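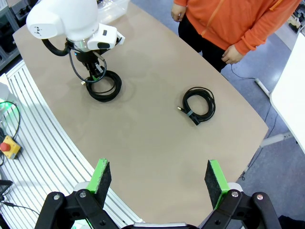
Home Workshop Kitchen Laundry Storage Tips A–Z

Sorting and coiling cables with a bench arm: tips from a month with the Volo kit

The Volo is a two-finger arm kit from Rultari that bolts to a bench and does small repeat jobs. I had one on loan through February and used it mostly for cables, which pile up in my workshop faster than anything else. These are the tips I would pass on to anyone buying or renting one, along with what the kit does well and what it leaves to you.

Coil first, then hand over

The arm does not coil cable. Rultari's leaflet says it "manages" cable, and by that they mean it picks up a finished coil and puts it somewhere else. You still do the winding. Use the over-under method: one loop turned normally, the next turned under, and so on to the end. A cable wound this way lies flat and doesn't spring open when it is lifted by one side.

Keep the loops the same size. I wind mine around a 17 cm piece of drainpipe. Coils much bigger than that sag on both sides of the fingers and catch on whatever is next to them.

Strap low and strap tight

A coil with a strap around it is a far easier lift than a loose bundle. Out of 145 lifts I logged with strapped coils, the arm dropped or missed 17. With loose ones I stopped logging after the first evening. A loose bundle changes shape as soon as the fingers close, and a loop nearly always stays behind on the bench.

Hook-and-loop straps are best. Twist ties work but scratch the finger pads. Rubber bands go brittle and leave a mark on the jacket of the cable. Wrap the strap around one side of the coil only, so the other side is free for the fingers.

Tuck the plug, or point it away

Metal plug ends are heavier than they look and swing when lifted. Either tuck the plug under the strap or leave it pointing away from the side you want gripped. If the fingers close on the plug itself they slide off, and you will hear it hit the bench.

Leave a hand's width between coils

Two coils that touch are one object as far as the Volo is concerned. Set them well apart. If you are short on bench space, do fewer at a time. I got better results from four short batches than from one crowded one.

A plain, light surface also helps. Black cable on a dark rubber mat gave the most misses of anything I tried. I put down an offcut of pale hardboard, and that was the cheapest improvement of the month.

Look after the finger pads

The pads pick up dust and the sticky film that old cable jackets give off. Wipe them with a barely damp cloth every 45 lifts, or whenever a coil starts to slip. No solvent. Svatopluk Urban, who handles repairs at the rental shop, has seen pads come back with the facing peeled off, and solvent was the cause each time. Replacement pads come in a set and go on with two screws per finger. Do them up by hand — a power driver will strip the threads.

Tie down the arm's own cable

The arm has a lead of its own, and it will drag across the bench and hook your coils if you let it. Clip it along the arm at each joint with enough slack for the joint to bend fully. Move the arm slowly through its whole reach before you tighten the last clip. Check again after the first day, as mine had crept.

Put the stop button where your free hand goes

The button comes with a short lead, and most people will end up fixing it wherever the lead reaches. Buy the extension. I am right-handed and mostly hold a cable in that hand, so the button went on the left edge of the bench. Press it once before each session to make sure it works. Keep sleeves and drawstrings clear of the joints, and keep children out of the room while it is on.

Label before you store

Write the length and the plug type on a tab of tape near the plug end. The arm can drop coils into up to six bins by position, but it won't read your labels. If you want cables sorted by type, you have to lay them out by type.

What it costs to run

The rental through Tronmont was 300 for the month with a deposit on top. The pads and clips were extra. Bohumila Machala at the shop told me most household customers keep the kit for a month, do a big clear-out, and send it back. For a single drawer of chargers it is too much machine. For a workshop, a school store room or a band with a van full of leads, a month is enough to get through the backlog.

I also looked at the Vasiliauskas arm. It has a longer reach and a stronger grip, but the fingers are bare metal, and I would not use it on thin leads without adding pads.

Returning the kit

Take the pads off and bag them separately. Fold the arm to its parked position before you switch off at the wall — it is stiff to move by hand once the power is gone. Pack the stop button in its own compartment, with the extension if you rented one. The bench clamp goes in last, on top of the foam.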